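Cukthorpe clinic to reopen Sunday with longer hours

The walk-in clinic on the ground floor of the old Cukthorpe post office will reopen at 9 a.m. Sunday, ending a closure that sent residents across the river to Bumudbridge for everything from flu shots to stitches.

The clinic shut its doors in the spring when a water main broke under the parking lot and flooded the basement, where the electrical panels and the heating system were housed. The panels have been moved upstairs, and the heating system has been replaced.

Zoia Nazarenko, the clinic's manager, said the staff will see patients seven days a week, with evening hours on four of those days. Before the flood, the clinic closed at 5 p.m. and did not open on weekends.

"People here work shifts," Nazarenko said. "They were telling us for years that they couldn't get in before we locked up."

The clinic has 11 exam rooms, two more than before. The extra space came from a records room that was no longer needed once the paper files were scanned. A small lab next to the front desk will handle routine blood work, with most results ready the next day.

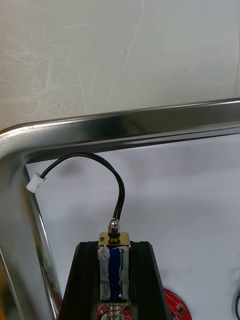 The bus service between the two towns, added in May to help patients reach appointments, will keep running through September. The town council will then decide whether to pay for it through the winter. According to figures presented at last week's council meeting, the bus carried 618 riders in its busiest month, and many of them were not going to a doctor at all.

"I take it to the grocery store," said Vira Mykhailiuk, who lives on Tretik Street and does not drive. "If they stop it, I go back to asking my neighbor."

Council member Jhonatan Henao said he would support keeping the route but wants fewer trips in the middle of the day, when the bus is often close to empty. He has asked the town's transportation office for a cost estimate before the vote.

Repairs to the building were paid for mostly by insurance. The town covered the new drainage work outside, where the parking lot has been regraded and a storm drain added along the north side. The lot will have fewer spaces until the final section is paved, and patients are asked to use the entrance on Tretik Street until then.

Daryna Stelmakh, a nurse practitioner who worked at the clinic before the closure and spent the summer at the Bumudbridge hospital, is returning as head of the nursing staff. Two new nurses have also been hired. The clinic is still looking for a second full-time doctor, and Nazarenko said the search could take several months. Until the position is filled, a doctor from Bumudbridge will cover Tuesday and Thursday evenings.

Patients who moved their records to another office during the closure do not have to do anything to be seen as walk-ins. Those who want the Cukthorpe clinic as their regular office again will need to fill out a one-page transfer form at the front desk. So far 173 people have returned the form, which was mailed out with the town newsletter.

The pharmacy counter will not open with the rest of the building. Its state inspection has been scheduled for later in the month, and prescriptions will be sent to the drugstore on Cusi Avenue in the meantime. The drugstore has agreed to stay open an extra hour on weeknights.

Free blood pressure checks will be offered in the lobby on opening day from 10 a.m. to 2 p.m. Flu shots will also be available, with about 200 doses on hand. No appointment is needed for either one, but those getting a shot should bring an insurance card if they have one.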